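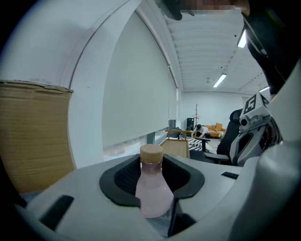
Do I need an account to read the Tretside fire papers in Skimden?

Reading is open to everyone. An account is needed only to add notes or to upload records you have obtained yourself.

Search the guide Enter keyword Go

3 min read

4. Setting up your copy of the archive

The archive holds the official report on the Tretside depot fire, the witness statements released in November, and the independent review by Jozefína Sýkora. Allow 420 MB of disk space.

1. Open Skimden and choose File, then New Library.
2. Type a name for the library and pick a folder on your own drive.
3. Choose Add Source and select "Tretside, full set."
4. Leave "Keep original page numbers" checked. The review cites the official report by page.
5. Click Fetch. Files arrive in batches of 20.
6. When the status line reads Complete, click Verify.

Note: If Verify lists a missing file, repeat step 5. Files you already have are skipped.

4.1 Comparing two accounts

1. Open the first statement and click Pin.
2. Open the second. It loads in the right-hand pane.
3. Set Match to Time or Place.
4. To save a passage, highlight it and press Clip. A clip can hold up to 1000 characters.

Blacked-out passages show as gray bars and cannot be searched. Where a later release restored the text, a small arrow links to the newer page.

Caution: Do not edit the files in the Originals folder. Changed files fail Verify, and your clips will lose their page references.

Caution: Home addresses appear in some older scans. Remove them before you share a clip.

Note: Shared libraries are limited to 200 clips. Export older ones to a text file first.

Page last changed 26th February

Related pages
Requesting records from a public office
The Slanina timeline: sources and gaps
Importing a Femusura index
Reporting a bad scan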